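Notes on the cloth sorting software, 31st January

This month I rewrote the part of our planner which decides where to grasp a cloth. The old version, Stekgate, always took the highest point of the pile. With cloth this is a poor rule, because the highest point is often a thin fold, and the rest of the piece stays behind. The new version looks for a ridge and scores how much fabric lies on both sides of it.

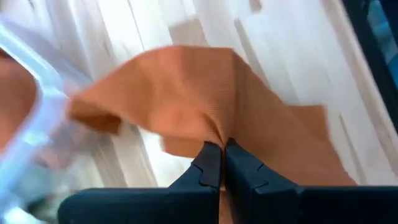 How does the planner know that the grasp is good enough?
It compares the finger opening with the value we expect for one or two layers, and if the difference is too big, it opens and plans again.

The second problem was two arms in the same small space. I used to plan each arm alone and check for collisions at the end. Now both arms share one timeline, and the arm with the shorter path waits.
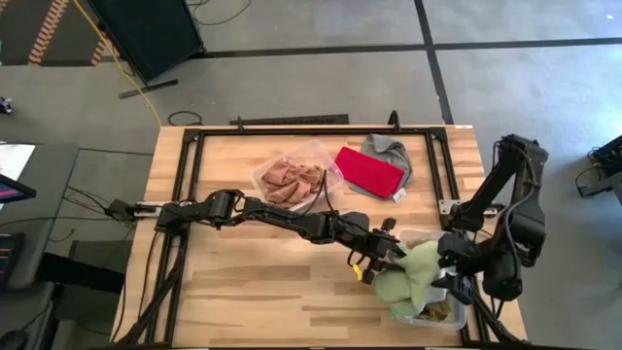
The waiting is written as a soft cost, so the solver can still break it when the other arm is slow. I ran 424 planning requests with this setting and 379 gave a path on the first try. With the old planner it was 192. I was very happy with this number, but the failed ones are all near the bins, so I want to look at them more carefully.

What I changed in the code:

1. The bin walls are now boxes added by hand in the config file. Our depth data has holes where the plastic is clear.
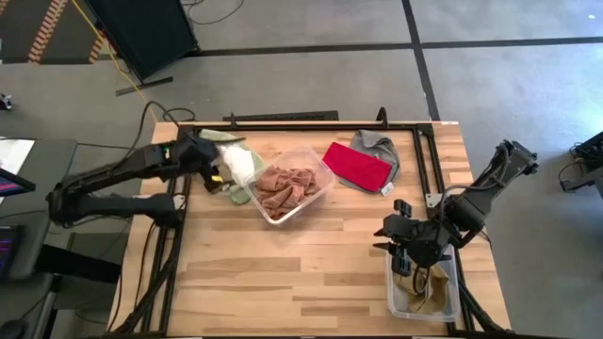 2. The color segmentation runs before the depth filter. Red and green were easy, but gray under red still gets merged sometimes.

3. The timeout went from 30 seconds to a value which you can set for each task.

The logs are now in the Fekport format, so I can replay one request without the arms.

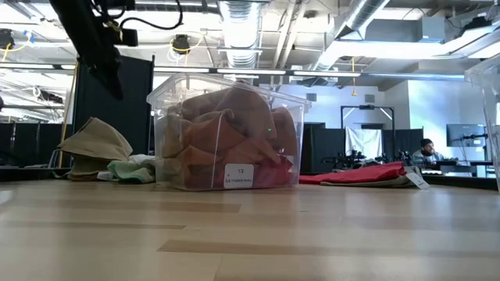
The work table, with cloth in the clear bin and beside it.

Next I will try to remove the boxes made by hand. If you use Stekgate too, please keep your old config, the new one does not read it yet.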